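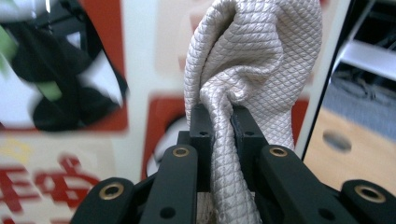
*Hand gripper, quilted cover stock, blocks closed on a single bunch.*

**Thread: Jaw blocks creeping out of parallel on the hand-held gripper**

**thorarin_m**

Looking for a sanity check on maintenance. The unit is a hand-held parallel linkage gripper, black links, brass bushings at the link ends, square blocks for fingers. Work is cream quilted fabric, mostly gathered and pinched as in the photo. After 11 shifts the blocks no longer meet flat. With no cloth in the jaws there is a wedge of light at the tips and none at the root.

So far I have retightened the finger screws and wiped down the bushings. No change. Grip on the quilt is still acceptable, but a single layer of lining pulls out with very little force.

**Zellwood_Tech**

Check the bushings before touching the fingers. Hold one link still and rock the other by hand. If you can feel a click at the pivot, the bore is worn or the pin is. Retightening the finger screws won't correct that.

Do you oil them?

**thorarin_m**

Light machine oil, one drop per pivot at shift change. There is a click on the left inner link. Right side feels solid.

**dumlao_a**

Stop oiling. Quilted goods shed, and oil plus lint makes a paste that sits in the bore and laps it. We ran ours at Draddale on dry PTFE from January on and replaced 2 bushings in that time, where before it was a monthly job. You will also stop getting oil spots on cream fabric.

**Zellwood_Tech**

Disagree on running plain brass dry. It depends on the pin finish. With a ground pin, fine. With a shoulder bolt off the shelf, a dry bushing wears faster than an oiled one. The lint is a cleaning problem - blow the pivots out before you oil and wipe off the excess after.

**dumlao_a**

Ours are shoulder bolts. Polished, though, I'll give you that.

**p_stougaard**

Both of you are skipping the load. A thick gather high in the jaws puts the force out at the tips and tries to spread them. Seat the cloth lower, closer to the middle of the block, and the pivots see less side load. I'd also pull the blocks and check the mounting faces with a straightedge. Printed blocks take a set. Machined ones don't, so say which you have.

**thorarin_m**

Printed. Pulled both tonight. Left block is bowed on the mounting face, right one is flat. The left inner bushing also has visible scoring, so it is two faults on one side.

Plan:

1. Press out the left inner bushing, fit new, replace the pin with it.
2. New left block, face sanded flat on glass before fitting.
3. Snug the finger screws with the jaws closed on a 2 mm shim, then torque.
4. Cycle by hand and look for the wedge again.

**Zellwood_Tech**

Change the right inner bushing too. A new one opposite a used one gives you uneven play and you'll be back here chasing it.

**p_stougaard**

Not necessary if it measures in. Put a pin gauge in it first.

**thorarin_m**

Right bore measures in, so it stays. New parts are fitted on the left and the wedge is gone with empty jaws. Lining still slips a little, so a rubber facing is next. I'm trying PTFE on the left side and oil on the right until the next service and will post the bores then.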